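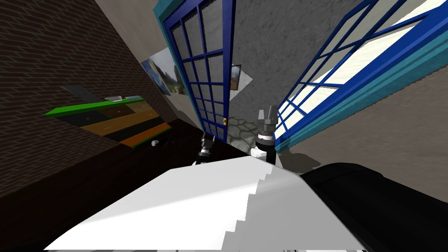 A chest of drawers against a brick wall.

Settlement Delays and the Cost of Sending Money Abroad

In July, the payment network Dorano revised its schedule for cross-border transfers between small banks. The notice ran to 60 pages and drew little attention outside the trade. It deserves more, and this post sets out the parts that matter to ordinary account holders.

Under the earlier rules, a bank that received a payment order before 4 p.m. was expected to pass it to its correspondent the same day. The correspondent could then hold the funds until its own books were closed. A customer sending $1,368 from an account at Rivberg to a supplier who banks with Hindard would see the money leave at once. The supplier would see it when the last bank in the chain chose to release it. During that interval the funds earned interest for somebody, and in most cases it was neither the sender nor the recipient.

The revised schedule requires each participant to record the time at which it receives and forwards an order. It also lowers the maximum handling charge at each step to $40. Banks may still apply their own exchange rate, and this is where I believe the new rules fall short. A capped fee is easy to advertise. A margin hidden in the rate is hard for a customer to detect, particularly when the rate is fixed after the order has been signed.

Zwane, which serves mainly import businesses, has taken a different approach. It quotes the rate and the charge together and holds both for one hour. Its published list covers 157 currency pairs, although several of the smaller ones are available only during local business hours. The quoted rates are not always the lowest. They are, however, stated in advance, and a business can plan its invoices accordingly.

Readers who send money abroad regularly should request a written statement showing the rate applied, the charge at each step, and the time of release. Participating banks must now provide it at no cost, but they are not required to offer it unprompted. Requests may be made for any transfer completed under the new schedule. Transfers begun earlier remain subject to the former terms, including the former limits on complaints.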